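The bus let them off at the wrong gate, so by the time Ugwu had walked the whole length of the Clandholm works in her good shoes, the open day was half over. She signed the sheet at the desk. Dec 6, 2024, she wrote, and her name, and under Reason for Visit she put "brother."

Her brother had worked at Gerness for 16 years. He had asked her every August to come and see the place, and every August she had been busy. Now he was in the crematorium garden at Tarkthorpe and she was here with a paper cup of coffee and a sticker on her coat.

There were 42 visitors on the list. Most of them had gone off toward the sandwiches. A boy in a green hat stayed at the rail next to her, and so did an older man who kept his hands in his pockets.

"What's it doing?" the boy asked.

"Writing," she said.

She had expected something bigger. Her brother used to talk about the arms as if they were cattle – this one was stubborn, that one needed a slow start in the morning. They were white and black and not much to look at. A monitor by the rail showed what the small camera at the gripper was getting, and she watched that for a while, because it was easier than watching the arms.
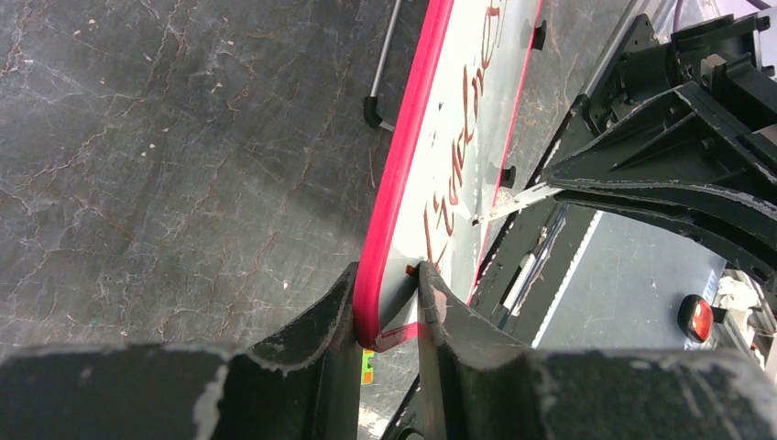

Lorcan Mac Giolla said that it had taken them roughly 1000 tries to get one line a person could read, and that most of those had been in her brother's time. He said it without turning around. Her brother used to take the bad ones home, he said, or at least he'd copied the worst of them into a notebook.

"I have the notebook," Ugwu said. "I thought he'd had a stroke."

Lorcan did turn around then. He looked at the sticker on her coat and read it.

"He picked the sentences," he said. "We never changed the list."

"What's this one?"

"You'll have to wait. It's slow."

So she waited. The boy's mother came and got him, and he walked backward the whole way to the door. The man with his hands in his pockets said it would be quicker to do it yourself, and got no answer, and went to find the sandwiches. The coffee went cold. She moved along the rail to where she could see the board properly.

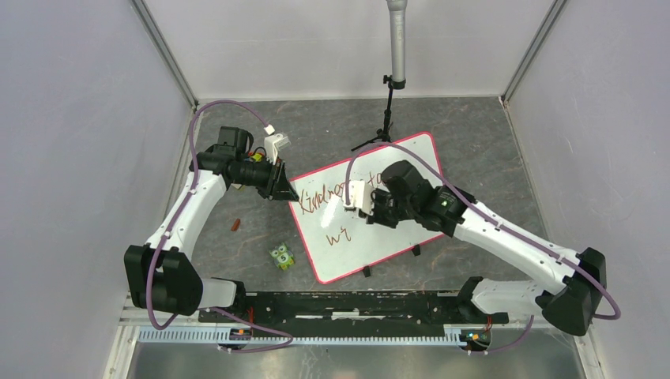
The writing demonstration, second line just begun.

She knew the K. He made it like that on birthday cards, in the same cursive scrawl, and their mother used to tell him it looked like it was falling down the stairs.

"Did you teach it his handwriting?" she asked.

"He was the only one who'd sit and do the samples," Lorcan said. "It took him 5 evenings. The rest of us type."

She put the cup down on the floor by her shoe. Somebody over by the sandwiches was calling people together for the next part of the tour, and Lorcan looked at his watch and then didn't go.

"How long for the rest of the line?" she said.

"A few minutes. You can stay if you want."

She took off her coat and hung it over the rail.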